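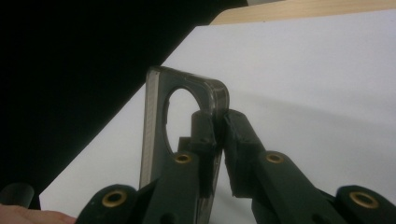 Clestow theatre keeps its stage but loses seven performances

2025-06-16

The Plimavo Theatre in Clestow will reopen its small stage next month with a new play about a radio station, but the season will be shorter than the one printed in the brochure. Seven performances have been taken out of the program after the theatre and the town could not agree on how late the building may stay open.

The play is called The Night Announcer. It was written for four actors and one voice that is never seen, and it runs for two hours without an interval. In the first plan it started at nine in the evening, and the company wanted this late hour very much. The story takes place in one night, between the last news and the first weather report, and the audience was supposed to leave the theatre when the streets were already quiet.

The town's licence, however, asks that the public is out of the building by half past ten. The theatre had an exception to this rule for many years, but it ended in December and was not renewed. According to the theatre, the letter about it was received only after the tickets were on sale.

The new starting time is eight o'clock. The seven performances which were removed are the second shows on Saturdays, for which no other hour could be found. Everybody who holds a ticket for one of them can change it for another evening or get the money back at the box office on Lakatos Street. The theatre asks people to bring the printed ticket or the order number.

The small stage has 82 seats. It was closed during the winter while the old heating was taken out, and in that time the company played in the hall of the Clestow music school, where there was room for only 50 people and the piano had to stay on the stage in every play. One comedy was changed a little so that somebody could sit down at it.

The Night Announcer is a production of the Clitico company, which has worked at the Plimavo for most of its life and is known in the region for plays with little scenery and a lot of talking. Its last work, a two-hander about a translator and her neighbour, was shown in three other towns after Clestow. A tour is planned for the new play also, but the dates are not confirmed. In the other towns it may still be played at nine, as the company would prefer.

The text has been cut for the earlier hour. The company says that some 76 lines are gone, most of them from the long telephone conversation in the middle, and that one short scene with a taxi driver was taken out completely. The complete text will be printed in the program booklet, with the missing lines in grey, so that readers can decide for themselves if the play is better or worse without them.

There was also a question about language. The theatre received two complaints after a public reading in the spring, both about the words that the announcer uses when his microphone is closed. The company has changed nothing in these parts. A notice at the entrance and on the website now says that the play contains strong language and is recommended for people over 15 years.

The town says that the licence is about noise in the street and has no connection with what is played on the stage. Residents of Lakatos Street asked for quiet evenings on several occasions last year, mainly because of cars waiting in front of the building. The theatre has answered with a proposal to move the exit to the courtyard side, and the town will look at this in the autumn. Until then the half past ten rule stays as it is.

Tickets for the remaining evenings are on sale now at the box office and on the theatre's website. Students and pensioners pay a lower price on all evenings except the premiere. Because there is no interval, latecomers will not be let in after the first scene – the bar in the foyer will be open before the show only.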